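Varton Equipment Review Group
Minutes of the meeting held January 31, 2021

Present: Giuliana Giraldo (chair), Nerea Valcárcel, Nuno Bragança, Édgar Cabrera
Apologies: Consuelo Mosquera
Minutes taken by: Nerea Valcárcel

1. Minutes of the previous meeting

Accepted with one correction. Under item 4, "annual license" should read "annual license per seat."

2. Matters arising

Nuno has returned the loan unit from the last review. The supplier has confirmed receipt and the deposit is on its way back. Édgar still has the power supply and will send it separately.

3. Polline simulation package: trial so far

The group has had the Polline package on trial for use in the introductory arm course. It covers the simulator, a library of ready-made rooms and objects, and an editor for building new ones. The question for this meeting was whether to buy, extend the trial, or stop.

Édgar reported on installation. It went onto the two lab workstations without trouble. On the older laptops it ran but was slow to load the larger rooms, and one laptop needed a graphics driver update before it would start at all. He has written up the steps and put them in the shared folder.

Nuno has run 200 pick attempts using the default controller and kept a log of each one. Of these, 163 ended with the object in the target area. Most of the rest were misses on thin or flat objects. He does not think the default controller is good enough to show students as a finished thing, but it is fine as a starting point for them to improve. 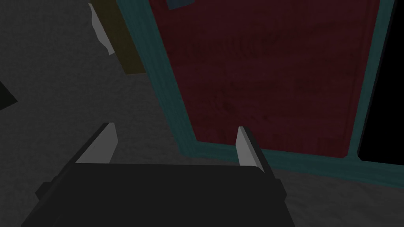 The wrist view was the part of the package discussed longest. Giuliana asked if students could work from it alone, with the overhead view turned off, as the second assignment would require. Nuno said yes for simple reaches. With the fingers open you get both of them and the floor between, and that is enough to line up on something small. Large objects are harder: the red panel with the teal border runs out of view at the top, and a student would have to move the arm to find out where it ends. Nerea said that was a fair thing to ask of them. Édgar was less happy with the lighting. The two pale fingers stand out well enough, but the charcoal gripper body and the floor are both dark, and he would want everything a step brighter for a classroom projector. Nuno has looked for a brightness setting and found one for each room, but not one for the whole package.

Nerea raised the object editor. She built three objects with it and found the shapes easy and the surfaces awkward. Color changes do not show until the room is reloaded. The help pages do not mention this.

Consuelo had sent comments by email. She would like to see contact forces exported along with joint positions, as her students will need both in July. Édgar has checked and forces are exported, but in a separate file with its own time column. He thinks a short script would join them.

4. Cost

The quote from Polline is $1,065 for 10 seats for one year, with email support included. Extra seats can be added during the year at the same rate per seat. The object editor is in the price.

Giuliana asked what happens to saved rooms if the license is not renewed. Nuno did not know. The contract says files remain the property of the customer but does not say if they can be opened in anything else.

The Jitaru kit was mentioned again as an alternative. It is physical hardware and would need bench space, so it was agreed not to compare them on price alone. Jultska has not replied to our request for a quote.

5. Decision

Agreed to extend the trial and to hold the purchase until the questions on file format and lighting have been answered. Nuno would have preferred to buy now and asked for that to be noted.

6. Actions

Nuno: write to Polline about file formats after expiry and a package-wide brightness setting.
Édgar: write the script joining force and position files and send it to Consuelo for checking.
Nerea: send Polline a note on the color reload problem.
Giuliana: ask for the trial extension in writing. Chase Jultska once more, then drop it.

7. Any other business

The key to the equipment cupboard has a new hook inside the office door. Please put it back there.

Next meeting to be arranged by email once Polline has replied.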